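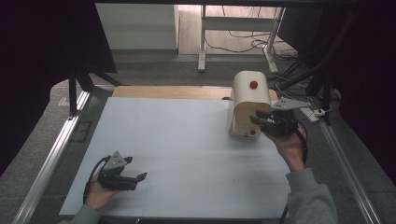
How to write a match report for a small soccer club

By Zyanya Meléndez

I have written match reports for the website of Kitelberg for several seasons, first in my own language and now in English too. English is not my first language, and for a long time I was afraid of this job. In this guide I explain how I do it. It is meant for people who write for a small club and must publish on the same evening.

Before the match

Prepare a page in your notebook at home. Write the names and shirt numbers of both teams in two columns, with the substitutes under them. Leave some space next to each name. During the match you will put small marks there, for example a G for a goal, a Y for a yellow card and an arrow for a player who leaves the field.

Ask the visiting club how to spell the names. I once wrote a player's family name wrong in the headline, and his mother sent me a very polite email. Accents are also part of the name. If your website cannot show them, speak with the person who takes care of it before the season starts.

Read the report of the last meeting between the two teams. You will find something to use in the second or third paragraph, for example that the visitors have not won at your ground for a long time, or that a player scored against his old club.

Arrive early. The team sheet is normally given out one hour before kickoff, and there is often a change from what the coach told you during the week.

During the match

Divide each page of notes into three parts: the minute, the player and what happened. Keep the sentences short. My notes look like this:

14 – Alvarado, cross from left, header over the bar
31 – Y, Ongart, late tackle
38 – GOAL 1-0, Alvarado, low shot, right foot, from edge of the box

Write the minute first, always. When something happens, look at the clock and then write the rest. If you write the story first and look at the clock later, you will be wrong by a minute or more, and the reader who was there will notice it.

Many people now use an app for this. I use Skoris on my phone, because it saves the minute when I press the button. But I also keep the notebook. The battery of a phone goes down quickly in cold weather, and in March I lost the whole first half this way.

Note how a goal started, and who lost the ball. A goal is usually described only from the last pass, but supporters like to know about the throw-in or the bad clearance before it.

At halftime, stay in your seat for five minutes and write the first half while you still remember it well. Do not worry about style. After that you can go for coffee.

After the final whistle

Check these facts before you write anything else:

The final score and the halftime score.
The scorers and the minutes. Compare them with the referee's list if you are allowed to see it.
The attendance. Wait for the official number and do not guess from the stands. At our match against Cheetham I had written the number from the previous home game, 3222, as a placeholder, and I almost published it. The correct one was 3844.
The cards, and which of them mean a suspension.

Then try to get a quote from the coach. Ask one open question and let the person speak. "What did you change after the break?" gives a better answer than "Are you happy?" Our coach, Leilani Nakamura, is not a woman of many words after a draw. When I asked her this question she said: "We moved Ratree closer to the striker and told everyone to stop hitting it long." It was enough for a full paragraph.

Write down the exact words. You can remove "um" and repeated words, but you should not make the sentence more beautiful. If you did not hear a word, ask again. This is normal also for people who were born with the language.

Writing the first paragraph

The first paragraph must have the result, the two teams and the most important moment. I try to do it in two sentences. Compare these:

Weak: "It was a cold afternoon and both teams came onto the field with the hope of winning the three points."

Better: "Kitelberg came from behind to draw 2-2 with Cheetham after Apolinar Alvarado scored in the last minute. The visitors had led since early in the second half."

In the first version the reader still does not know the result. The weather can come later, if it had an effect on the game.

The rest of the report

You do not need to tell the match in order. After the opening I go to the goal or the red card that changed the game, and then return to the beginning. The quiet periods can be one sentence or nothing.

Use the past tense and keep it. I used to mix "he shoots" and "he scored" in the same paragraph, and my editor, Piyumi Mollah, marked each one in red until I stopped.

Choose simple verbs. A player can pass, shoot, score, save, miss and run. Words like "unleash" and "thunder" become tiring when they are used every week. The same is true for calling the goal "the onion bag" or the ball "the leather," which I learned from an old book and which made Piyumi laugh very much.

Be fair to the other team. Name their good players and describe their goals with the same care. Their supporters read your report too, often before their own club has published one.

With mistakes of your own players, say what happened and go on. "The goalkeeper dropped the cross and Koner scored from close range" is enough. You do not need an adjective for the goalkeeper.

Length

For a league match, 400 to 500 words is good. A friendly can be half of this. If your text is too long, look first at the part between the goals, where most of the extra sentences are.

Checking before you publish

Read the report aloud once. When I lose my breath, the sentence is too long and I cut it. Then check every name against the team sheet, one by one with a pencil, and every minute against the notes.

Look at the headline last. It should have the name of your club and the result, or a verb which makes the result clear. "Late Alvarado goal saves a point for Kitelberg" tells the reader what he or she needs.

If you find a mistake after publishing, correct it and write a short line at the bottom with the time of the change.

Keep your notebooks until the end of the season. You will want them when the player awards are discussed and two people remember the same goal differently.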